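The Drawer That Wouldn't Stay Shut: A Gallery of One Fault

Skirkby Robot Workshop – Project Galleries

Welcome to the gallery for the drawer project! If you've followed our other pages you'll know we love a good fault, and this was the best one we've had in ages. It had everything. It was rare enough to hide from us for weeks, it was perfectly repeatable once we knew how to ask for it, and when we finally found it we all groaned out loud because it had been sitting in a settings file the whole time.

The short version: we were teaching a simulated arm to open and close the drawers of a small wooden cabinet, using a control package we call Hesier. Every so often the arm would let go of a knob, start back toward its rest pose, and swing its elbow much wider and much faster than anything we had asked for. In simulation that costs you nothing except a ruined run. On the real bench at Wellow it would have meant a heavy white elbow sweeping through the space where a person likes to stand. So we stopped all transfers to hardware and went hunting.

The page is light on pictures and heavy on notes, since so many people wrote in after the open evening wanting the whole story. Grab a coffee.

The setup

The job sounds so easy. Reach over, close the gripper on a knob, pull the drawer, push it back, let go, go home. People do it while talking on the phone. For an arm it is a lovely little problem, because the drawer only wants to move along one line and the arm is quite happy to move along any line it likes. Pull slightly off axis and the drawer binds. Pull harder and you are levering the whole cabinet.

We built the virtual room with clutter in it on purpose. A robot that has only ever worked in an empty white void gets a nasty surprise when it meets a real room, and we wanted the planner to have a wall and some furniture to think about from the start.

The first bad run

It came up as run 641, and we nearly threw it away. The log said the drawer had been closed and the task was complete, which counted as a success in our scoring. The only odd thing was the time stamp: the return trip had finished far too early. One of us happened to scroll down and play it back, and there was a very loud silence in the room.

The elbow had gone out past the side of the table like a swinging gate. The gripper ended up exactly where it should, so the score never noticed. That was our first real lesson from the project, and it is a bit embarrassing. We had been grading the hand and ignoring the arm it was attached to.

Trying to make it happen again

You would think a simulation would simply repeat itself. Ours did not, as the physics was running across several threads and tiny differences crept in at the moment of contact. We replayed the same start position again and again and got well-behaved returns every time. Very annoying!

So we set up an overnight batch with 3,000 returns from slightly different grips and left it going over a weekend in June. By the Monday we had 30 bad ones. Thirty! We were ridiculously pleased. A fault you can collect is a fault you can fix, and somebody brought doughnuts.

Looking through them side by side, we noticed they all began from low grips. The high knobs never did it. When the gripper reached down low at the cabinet, the wrist had to fold in close under the long upper link, and that put the arm near a pose where two of its joints were almost lined up. Anyone who has worked with six-axis arms is already nodding. Close to a pose like that, a small movement of the hand can call for a huge movement somewhere else.
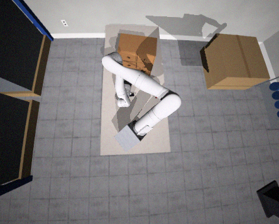
The planner is supposed to know about these poses and slow down as it gets near them. Ours did know, and it did slow down, right up to the moment the gripper opened. After release, Hesier handed control to a separate return routine, and the return routine had its own speed limits. It had been written for a different arm, two projects back, on a bench with a lot more room. Its limit for the hand was sensible. Its limit for the individual joints was missing.

Missing, in that file, meant unlimited. We checked the file history and the line had been commented out during a demo and never put back. The comment next to it read "temporary." It was older than the cabinet model.

What it could have done

We want to spend a moment on this, because it is the part we got the most questions about.

Nothing was hurt and nothing was broken. No hardware ever ran the faulty return. Even so, we had been planning to move the task over to the real arm at Wellow at the end of that same week, and our transfer checklist at the time would have passed it. The checklist asked for a success rate. It asked for gripper force. It asked whether the hand stayed inside the marked work area. It did not ask about the elbow at all.

The real arm has its own protective stop and we believe it would have tripped. We also think "we believe it would have tripped" is a terrible thing to have as your plan. A protective stop is there for the day everything else has let you down, and we had been about to use it as the first line of defense.

We also measured how far the elbow traveled outside the tabletop in each bad run and drew the result on the floor at Wellow in chalk. That was the most useful five minutes of the whole investigation. The chalk line went straight through the spot where the operator's chair was parked.

The chair has moved.

The fix

Three changes went in, and they were all small.

The return routine now reads its joint limits from the same place as the rest of Hesier. If it can't find a limit it refuses to start and prints a rude message in capital letters.

The arm no longer goes home straight from a low grip. It backs off from the cabinet first, opens the wrist out a little, and only then begins the return. It adds a beat to every cycle and looks far more relaxed – visitors keep telling us it seems "more polite."

The scoring now watches every link. If any part of the arm leaves its allowed space, the run fails, even if the drawer is beautifully closed. Our success rate dropped the day we switched this on and we cheered anyway, as it was the first honest number we'd had.

Proving it

We reran the overnight batch with the fixes in, starting with the exact grips that had failed before. All of those came back clean. Then we let it keep going until somebody needed the machine for other work, and it had reached 3,914 returns with no wide swings. We know that isn't proof that it can never happen. It was enough for us to go on to slow-speed trials on hardware, with the guard up and a hand on the stop button.

Those trials turned up a completely different problem (the real drawer runners are stickier than the simulated ones, and the arm tugged the cabinet toward itself like a dog with a blanket), but that one gets its own gallery.

Questions from the open evening

Several of you asked whether the simulation was "wrong." It wasn't! It did precisely what the settings told it to do, and we are very grateful it did it there first. What the simulation couldn't do was tell us it mattered. We needed the chalk for that.

Others wanted to know why we didn't just run the arm slower everywhere. We tried it for an afternoon. It hides the fault very nicely. The elbow still takes the wide path, only lazily, and you'd have a much harder time spotting it in the logs.

And yes, the commented-out line has been printed and hung above the kettle.

Thanks and housekeeping

Big thanks to the team at Van den Broek, who lent us the cabinet and let us measure every last screw hole in it for the model, and to everyone at Wellow who put up with chalk on their shoes.

If you run a return routine you inherited from an older project, please go and open its settings file this week. Search for anything commented out. Then play back a few of your successful runs and watch the elbow all the way home.

The batch logs and the corrected settings are on the shared drive under the drawer project folder. The old settings are in there too, renamed so they can't be loaded by accident.

Page last updated 23/07/2021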